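Oct 2, 2001 – basket trial, continued
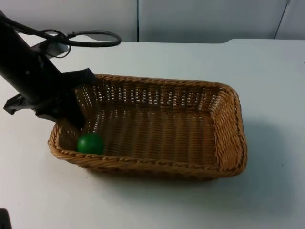
*Woven basket on the white table, green ball in the near-left corner.*

Still not convinced by the Jallovach baskets. Do-yoon wants to move all the small-parts sorting over to them and has a page of reasons, most of which come down to them being light and nice to carry. Fine. The gray tubs are light too.

What I looked at today was where a ball ends up. The green one went in alone, nothing else in the basket. It sits right up against the inside of the near wall, close to the corner. I don't like that spot. The sides flare out from the base, so you'd think there would be room to get around something down there, but the rim is a thick braided roll and it takes up more of the opening than you expect when you come in from above. The supplier's sheet gives inside measurements at the base and says nothing about the rim. I'd like to see that number before anyone orders more.

Do-yoon's view is that the weave will stop things from rolling. Maybe. The walls are ribbed all over, but a smooth ball touches so little of it that I doubt it matters. He is going by how the potatoes behave in his kitchen. We agreed to drop the same ball in 20 times from rim height and mark on paper where it comes to rest. Until that's done I am not writing "stays put" anywhere, and I would ask him to take it out of his draft.

Other complaints, in no order:

- Gaps in the weave. Light shows through the walls, so dust and grit will go through as well. Cristóbal says that's a good thing, shake it and it cleans itself. Onto whose bench?
- Labels. The Codach stickers curl off the weave by the afternoon. Tried string tags, which get in the way of the rim. No answer yet.
- Price. Henríquez wants an order of at least 45. We have use for 14, and that's if the paint shelf goes over too.
- The one from February that lives by the sink has gone soft at one corner. Could be the sink. Could also be the basket.

In its favor: the color. Green against tan is easy to pick out, even down at the wall, and I can't say the same for anything in the gray tubs. I'll give Do-yoon that one. Whether it holds for the brown corks is another matter – try those next, same corner.

Cristóbal brought up lining the base with felt. We did that with the Ondside trays and ended up picking fluff out of everything for weeks. If we have to line a basket to make it work as a tub, I'd want a tub.

To do:

- 20 drops, paper marked, Do-yoon and me
- measure the opening inside the rim, long way and short way
- corks
- find order slip 1161, check whether the February basket is even the same model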